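I gave up my Wednesday lunch to drive the arms at Pretodville, and I'd do it again tomorrow! The job on the Mivance bench was a belt and some denim, and if you think that sounds easy, come and try it. You hold a pair of handles, you squeeze, and the arms copy whatever your hands do (including the wobbles, sorry). Everything you do gets saved as one demonstration, and Sondura learns from the pile.

My first two goes went straight in the bin. I kept pulling with both hands, the way I would at home, and the whole lot slid about. The trick is to slow right down and let one side hold still while the other does the work. Leather has its own ideas about where it wants to go, and the buckle end is heavier than you'd expect – so be patient with it.

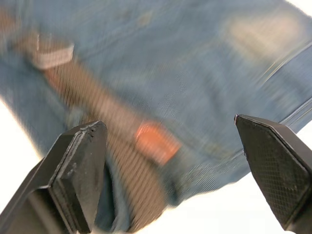
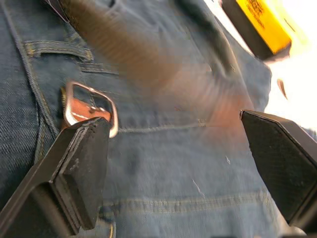

Denim, a belt and a pair of grippers at Pretodville.
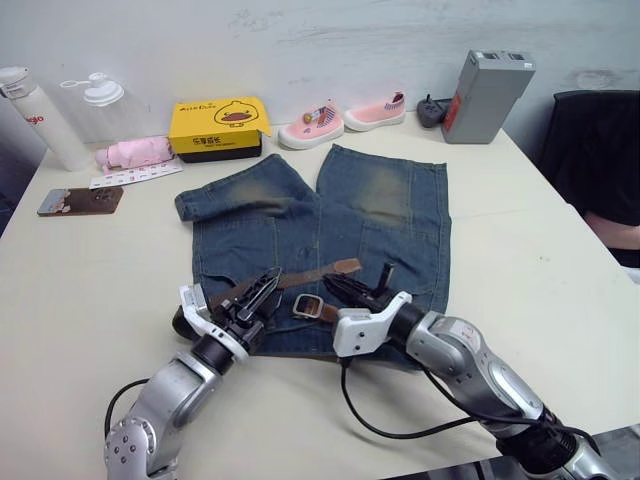 Pryor wrote back after the last newsletter to say that slow isn't always best, and that a demonstration full of long pauses teaches the arms to dither. Fair point! Pryor would sooner have a quick, slightly scruffy go than a careful one with a ten-second think in the middle, and wants us to practise with the recording switched off until our hands know the route.

So that's what I'm doing now. We have 144 good belt demonstrations saved and we'd like 800 by the end of January, so there's plenty of room on the rota. Sessions last 70 minutes, you don't need any experience, and the kettle is next to the sign-up sheet. Bring your glasses if you wear them for close work, I forgot mine.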